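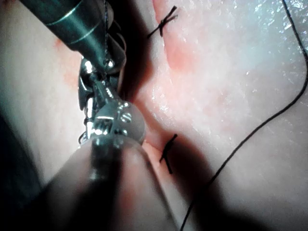

Figure 1. Interrupted stitches in a synthetic tissue pad, with the seam partly closed. Photo: Paula Ursu, Prelthorpe.

3.2 Spacing, tails and the habits of the hand

Before we come to the scores themselves, we would like to spend a little time on the stitches, since so much of what follows depends on what one is willing to call a good one. Readers who learned to sew wounds many years ago will have their own ideas on this, and we found during the pilot that our own were much less settled than we had supposed. The interrupted stitch is a forgiving thing to teach. Each one is tied and trimmed separately, so a poor one can be taken out and the others left in peace, and a half-closed seam such as the one in Figure 1 can be judged as it stands, knot by knot.

Our material consists of 2,888 stitches placed in 200 Skoten pads, all of them the layered kind with a single straight incision. Stitches that tore through the upper layer were kept in the count and marked as torn. We asked for a spacing of 6 mm, measured along the seam with a plain steel rule, and for tails trimmed short but never flush with the knot. How short was a matter of lively discussion (Aurel Barbu, who trimmed very close all his working life, has still not quite forgiven the rest of us), and in the end we wrote down a range and kept to it.

Two raters looked at every pad. Viorica Matei scored the knots for shape and tightness, and Traian Avram scored how well the edges of the seam came together, which is a different question, though it is easy to let one color the other. A handsome little knot may sit over edges that are rolled inward, and a rather ugly one may hold its edges beautifully. For this reason the two sheets were filled in separately, usually on a Tuesday, and put side by side only when a whole batch was finished.

The surface of the pad gave us more trouble than we had planned for. Gloss along a seam catches the light, and a bright highlight can easily be mistaken for a gap, or can hide one. Where there was red staining around the incision, the raters found it harder to say where the edge of the upper layer began, and 16 pads had to be looked at again under a softer lamp. We have kept both sets of scores for those pads, and the second set is the one used in the analysis.
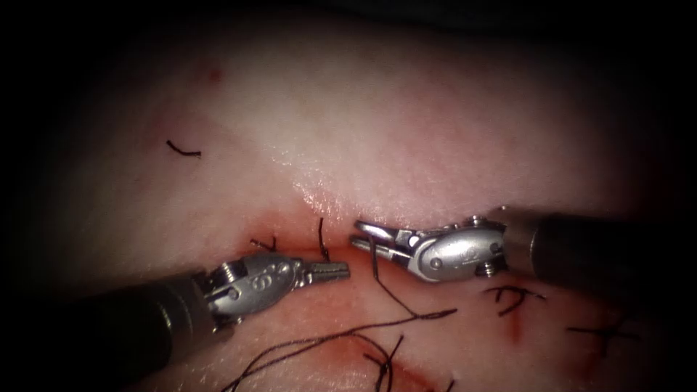 Gheorghița Vlad, commenting on an earlier draft of this section, felt that we had been too generous with the tails and too strict with the spacing. A learner, in her words, "will find the right distance sooner or later if the edges are allowed to teach it," and she would have preferred a score that followed the tension of the seam over one that followed the rule. We have a good deal of sympathy with this view, and we return to it in Section 5, where the wider spacings are taken up by themselves.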